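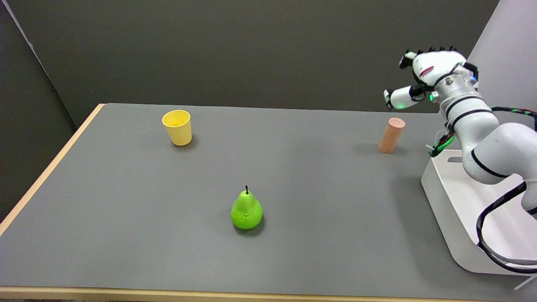
How to split a small budget: second hand now, or wait for new gripper and arm next year?

Posted in Equipment and Purchasing

Hello everybody. I work in a small teaching laboratory and I must prepare the equipment plan for the next year. The deadline is in December. We do table-top picking and sorting: the arm takes simple objects from the table and puts them in a bin. Objects are things like cups, plastic or real fruit, wooden pegs. Nothing is heavy.

Until now we have one arm with a multi-fingered hand. The students like the hand very much, but it is one hand for 14 students, and when it goes to repair we have no lessons on it. Last time the repair took 3 weeks. So I want to ask for a second station.

I have two offers on my desk:

1. From Barnow, a used arm with a new simple two-finger gripper. The warranty is short, only for the gripper.

2. From Wavis, a new arm with a multi-fingered hand, similar to what we have. The price is more than double, and I would need to move part of the money from the year after.

My questions are these. Is it reasonable to buy the simple gripper if the first station has fingers? I am afraid that the programs of the students will not move from one to the other. Also, what small costs do people forget in such a plan? In my first plan I forgot the cables and the spare fingertips, and I had to write three extra requests, and my director was not happy. And how much do you keep for repairs?

Thank you in advance, and please excuse my English.

İlker Bayram

2 answers

Accepted answer

I made a plan like this for our department two times, once badly, so I will write what I remember.

First, about the gripper. For cups and pegs a two-finger gripper is enough, if the opening is wide enough for the widest object. Please measure your objects before you sign. We bought a gripper and the opening was smaller than our biggest cup, and after this we could hold it only by the rim. With round fruit it is more difficult, a pear can turn between two flat fingers. Soft pads help with this and they are cheap. You are right that the programs will not move directly. The part which finds the object and plans the arm movement can stay the same if the two arms accept the same commands, but the grasping part must be written again. For teaching I find this useful, but you must give some hours for it in your schedule.

Second, the costs which people forget. In our case they were:

Adapter plate between the arm and the gripper. Ask for the drawing of both sides, a used arm can have an older bolt pattern.

Cables. Take them longer than you think. A cable which runs outside of the arm needs a loose loop, so that the wrist and elbow can turn without pulling. Also cable ties and some protective sleeve. We cut one motor cable in the second month because it was tied too tight at the elbow.

Fingertips and pads. Ours wear out faster than any other part.

A solid table. A light table shakes when the arm stops, and the camera shakes with it if it is fixed there. A matte surface is better than a shiny one for the camera. We paid 819 for the table and the mounting plate together and it was good money.

Bins, objects, small lamps, an emergency stop button with its own cable.

Transport and insurance. For the used arm, ask who pays if it arrives damaged.

Calibration visit. Başaran did ours, and they charged travel separately, which was not written in the first offer. Ask for the complete price in one line.

Third, the reserve. I keep 30 percent of the price of the hand, every year, only for repair of the hand. For the arm I keep much less. A hand with many fingers has many small motors and wires, and students are not gentle. For a two-finger gripper I would put only a spare set of fingers and perhaps one spare motor.

If it were my money, I would take the used arm with the simple gripper, but only after these checks: the operating hours are given in writing, the controller still receives updates, and the seller lets you run it for one hour before payment. Listen to the joints during this hour. If Barnow says no to the test, then I would wait – a used arm without a test is too much risk for a school.

One more idea. Ask Wavis for the price of the hand alone, with the same adapter as your present one. A second hand on the shelf solves your repair problem, and the arm itself will probably not be the thing which fails.

Answer 2

Go new. Used is always trouble. We had a used Pliton controller and could not find the teach cable for it anywhere.

Comments on the accepted answer

İlker Bayram: Thank you very much, this is more than I hoped. I did not think about the hand alone. I wrote to Wavis in the morning and they will send a price. For the opening of the gripper, should I measure the cup at the top or where the fingers will close?

Reply: Where the fingers will close, but also check the top. If the gripper comes down from above, the open fingers must pass over the widest part first. For a cup which is wider on top this is the number you need. Leave some space on both sides, because the camera is never perfect.

İlker Bayram: Understood. Then for side grasp I can use the smaller number. I will put both in the table of requirements and send it to the two firms.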